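Journal de juillet, la maison du canal

Matin

Levé à six heures et demie. Il avait plu une partie de la nuit et la gouttière du côté de la remise coule toujours dans le mauvais sens. J'ai mis un seau dessous, comme hier. Jaxon Thibodeau a appelé avant huit heures pour dire que la livraison des semences de chez Furero était repoussée. Il ne savait pas à quand. Je lui ai répondu que le carré du fond n'était de toute façon pas prêt et qu'il pouvait leur laisser le temps.

Petit déjeuner rapide, deux tartines et le reste de la confiture de mirabelles. C'était le dernier pot de l'an passé. Il faudra en refaire en août si l'arbre donne, et pour l'instant il donne peu : les fruits sont petits et beaucoup sont déjà par terre.
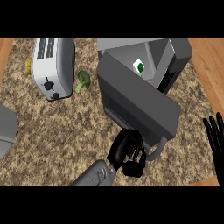 Au jardin jusqu'à midi

Désherbé les carottes à genoux pendant deux heures. La terre colle mais les racines viennent bien, surtout le liseron, que j'ai suivi jusque sous la bordure. Éclairci le premier rang à la main. J'ai gardé les fanes pour le compost.

Les tomates ont pris un coup. Trois pieds ont des taches brunes sur les feuilles du bas, je les ai coupées et mises à part dans un sac. Je ne veux pas traiter. L'année dernière j'avais traité trop tard et cela n'avait servi à rien, j'avais perdu presque tout le rang de cœurs-de-bœuf. Les haricots, eux, sont magnifiques. J'en ai ramassé un plein panier et il en reste autant à prendre demain.

Mesuré la citerne : il manque 27 centimètres pour qu'elle soit pleine. Elle contient 1 000 litres quand elle l'est. Avec ce temps je n'ai pas à m'inquiéter, mais je note quand même, je le fais depuis qu'on l'a installée et j'aime bien retrouver les chiffres ensuite.

Vers onze heures Hafþór Hviid est passé rendre l'échelle. Il est resté une demi-heure debout près de la barrière à parler de son toit. Il voudrait refaire tout le pan nord avant l'automne et il hésite entre deux couvreurs. Le devis de Plenano lui paraît cher, celui de Hikmont ne comprend pas l'évacuation des vieilles tuiles. Je lui ai conseillé de demander la même chose par écrit aux deux. Il m'a laissé un sachet de graines de roquette et il a refusé les haricots, sa femme en a déjà trop.

Après-midi

Équeuté les haricots sur le banc, à l'ombre. Cela prend toujours plus de temps que prévu. J'en ai congelé la plus grosse partie, en sachets plats pour qu'ils s'empilent. Le tiroir du bas est plein maintenant — il faudra finir les épinards de mai avant d'y remettre quoi que ce soit.

J'ai relu les notes de juillet dernier pour comparer. À la même période les courgettes étaient déjà finies ou presque, et cette année elles commencent à peine. Le printemps froid explique sans doute une partie du retard. J'avais aussi semé plus tôt, sous le châssis, et cette fois je n'en avais pas eu le courage à cause du dos. 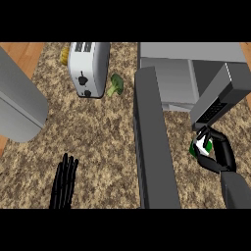
Le dos va mieux, d'ailleurs. Je sens encore quelque chose à gauche quand je reste penché, mais je peux porter l'arrosoir plein sans y penser. Je continue les exercices du matin. J'en saute un sur deux.

Commandé 80 plants de poireaux au pépiniériste du bourg, à prendre en fin de semaine. C'est beaucoup pour une personne, mais ma sœur en veut la moitié et ils tiennent en terre tout l'hiver. Ils iront à la place des pommes de terre hâtives. J'ai arraché le dernier rang vers seize heures, récolte correcte, quelques-unes percées par les taupins. Je les ai mises de côté pour les manger en premier.

Soir

Soupe de fanes, pommes de terre à l'eau, un œuf. Il a recommencé à pleuvoir vers vingt heures et j'ai vidé le seau deux fois. Appelé ma sœur, qui viendra chercher ses poireaux avec la petite. Elle me demande de garder des cageots, j'en ai quatre dans la remise, à nettoyer.

Demain : les haricots, attacher les framboisiers, et la gouttière s'il fait sec.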